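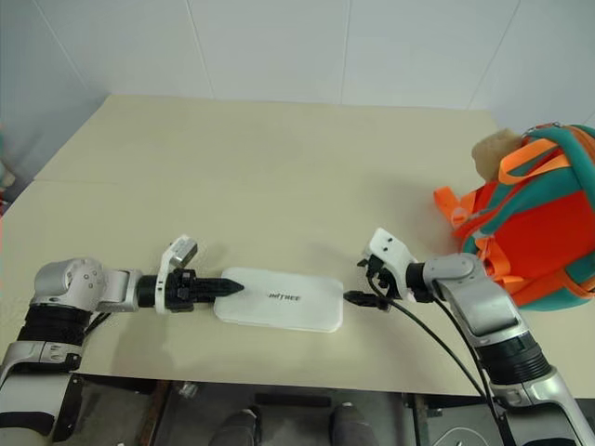
How a cooking competition is judged

A cooking competition is a contest in which chefs prepare food to a set of rules. The rules are written down before the day and every team receives the same copy. They state how long the cooking lasts, which ingredients must be used and how many plates must be served.

The main ingredient is called the set ingredient. It might be a fish, a vegetable or a kind of cheese. Every team must use it, so the judges can compare like with like.

At the Skerkcombe Young Cooks' Cup, held each December, a team has two people: a cook and a helper. The helper, also called a commis (say "kommee"), may wash, peel and weigh. The helper may not season the food or put it on the plate.

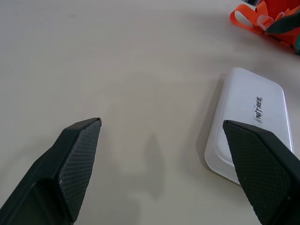
By Shayne Bright
27 July 2024

Two groups of judges work at the same time. Kitchen judges walk between the cooking stations. They check that hands are washed, raw meat is kept apart from other food and not too much is thrown away. Tasting judges sit in another room. They do not know which team made which plate.

Each tasting judge gives marks for flavour, texture and appearance. Flavour is what you taste and smell. Texture is how the food feels in your mouth, such as crisp, soft or chewy. Appearance is how it looks on the plate. Flavour carries the most marks.

Plates must reach the tasting room on time. At Skerkcombe, a team loses marks for every minute it is late. After 20 minutes the plate is not tasted at all.

The marks are added up and turned into a score out of 100. Last year's winning team, Tautahi, scored 87 with a leek tart. If teams have equal scores, the one with more marks for flavour is placed higher.

Words to know
Commis: a junior cook who helps a chef.
Season: to add salt, pepper or spices.
Station: the part of a kitchen where one team works.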